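The Bag Test

Marisol Ccori wanted a winner by lunch. She'd promised Brulletbridge a straight answer on which finger pads to buy, and she had been promising it since March, so I figured she deserved one.

"Grajales or Trutden," she said, handing me my gripper. "Just pick the one you'd marry."

I'd spent my whole first week at Plistilent squeezing things with the Grajales set, and I loved it (I know, I know, it's a pair of fingers!). The Trutden pads cost 500 dollars more and felt stiff to me, like new shoes. But Marisol had grown up packing suitcases for five sisters, and she had strong feelings about how a thing should be picked up. So we went with toiletries, her choice, and I got to go first.

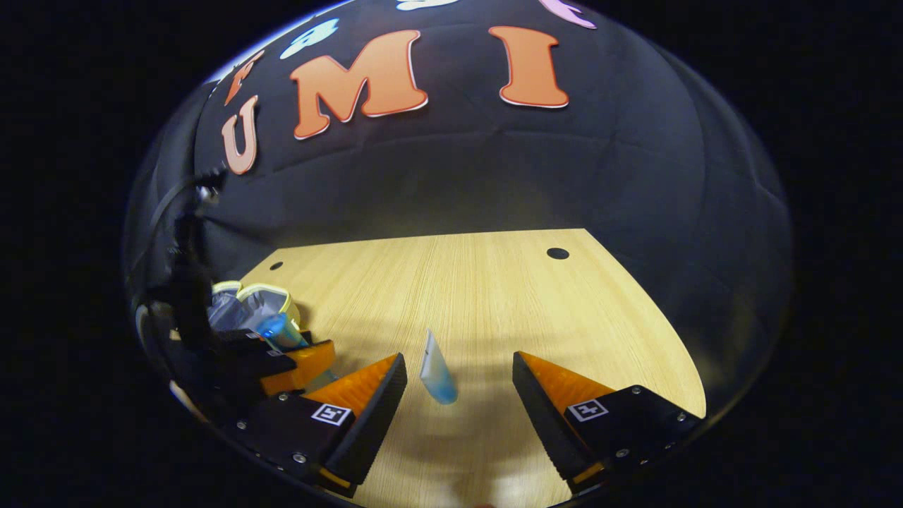 Little bottle, fingers wide open, and me trying to hold my breath.

I went in slow. Marisol hummed, which she does when she thinks I'm about to mess up, and I told her to quit it, and she hummed louder. Then I closed my hand and felt that tiny push back through the handle, and I swear I forgot all about the money. I just wanted to do it again!

We did it again. By the time my wrist started to ache we had 87 tries written down in her green notebook, mine in pencil and hers in pen, and the two columns were so close it was kind of insulting.

"It's a tie," I said.

"It's not a tie. We haven't done the bag."

Oh, the bag. On a bare table you can come at a bottle from anywhere you like, but a bag has sides and a rim and a zipper, and suddenly you have to think about your elbows. I was all for skipping it. She had already rolled up her sleeves.

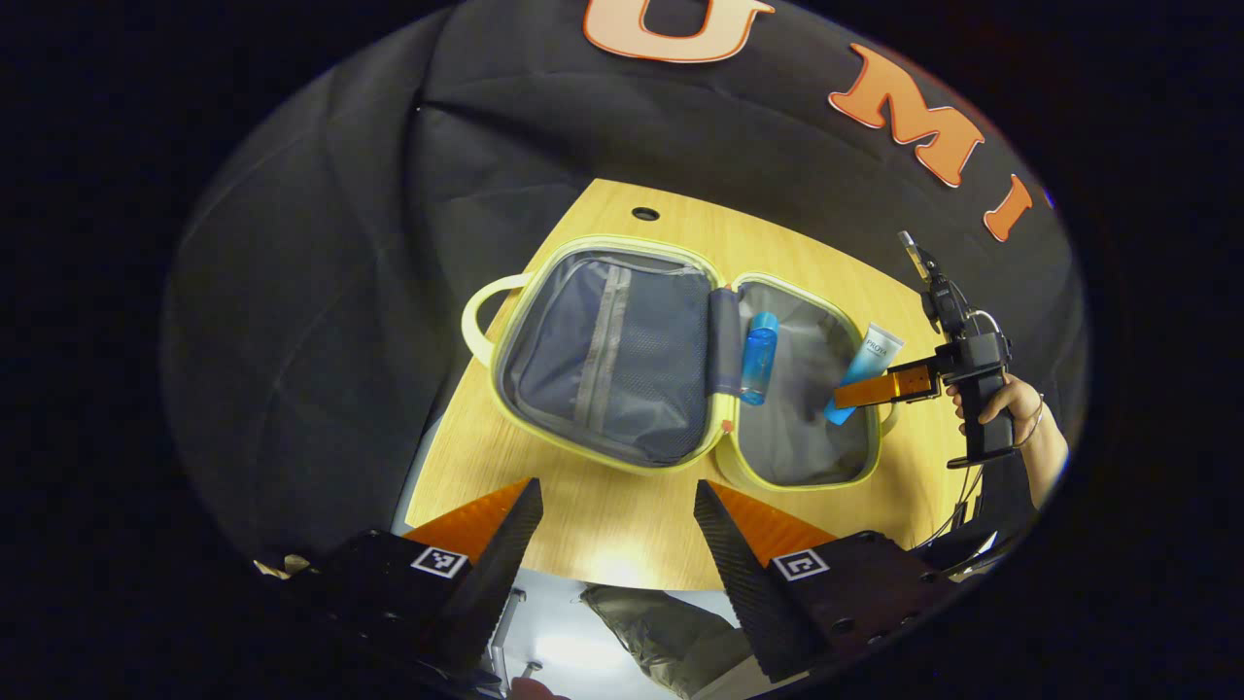 The bag round, with the blue bottle and the PROYA tube both in the same half.

"You're crowding me," she said.

"You're in my half!"

"There aren't halves. There's a bag and there's us."

I laughed so hard I had to put my gripper down and start over. When I picked it up she made me swap pads with her, right then, no warning, and I hated the Trutden set for maybe ten minutes. Then I reached down past the rim for the tube and the stiffness made sense to me, all at once, the way a bike does when you're a kid.

I didn't tell her. I went and got us coffee, and when I came back she was writing the Brulletbridge email with one finger, very slowly.

"So who'd you marry?" she asked.

"Put down Trutden," I said, and she hummed the whole time she typed it.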